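Print this page
E-mail this page

Surface Finishes, Week 6: Reading Stone Patterns
Handout notes - Gerardo Messina, Firside evening program

Tonight is the good part! We've done paint and we've done timber, and now we get to marble patterning, where grey is never just grey. Start with the colour range before you think about veins. Look for the beige, taupe and brown hiding in the streaks, then find which way they travel. A strong diagonal drift pulls your eye towards a corner, and a small floral print on the walls behind it changes how busy the whole thing feels.

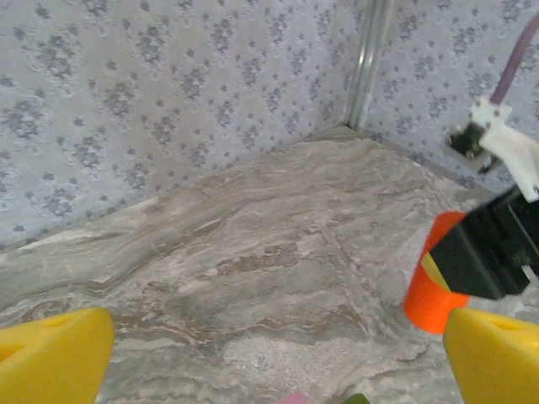

Italo Lo Presti would argue with me on the wallpaper: he reckons a sprigged print and a veined floor compete for attention, and that one of them should always be plain. Bring your own view on Thursday.

Vein vocabulary (learn these, they're fun to say)
- wandering: thin, loose, changes its mind
- banded: several lines keeping company, nearly parallel
- cloudy: soft patches with no firm edge
- sugary: fine white grains, sparkly in feel

Get up close for this. From standing height you lose the ochre and rust altogether, and those are the colours you'll be matching in the Rirwood sample exercise (40 marks).
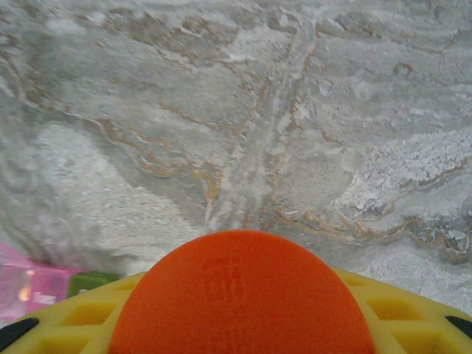 Fig. 2. Tan and rust-brown veining on a grey and white ground.

Now step back again. Pattern has to work at a distance too, next to metal edging, fabric and whatever bright little objects end up on it. An orange ball against grey is a lovely test of how quiet your background is.

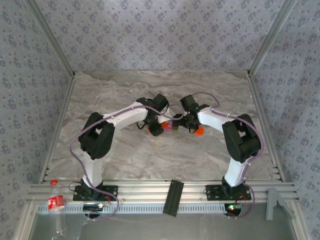 Which way should veins run in a narrow room? Along the length if you want it to feel longer, across it if you want it wider.

Reading for next week: Pagano course pack, p. 56 to p. 86. Colour pencils, please - greys AND browns.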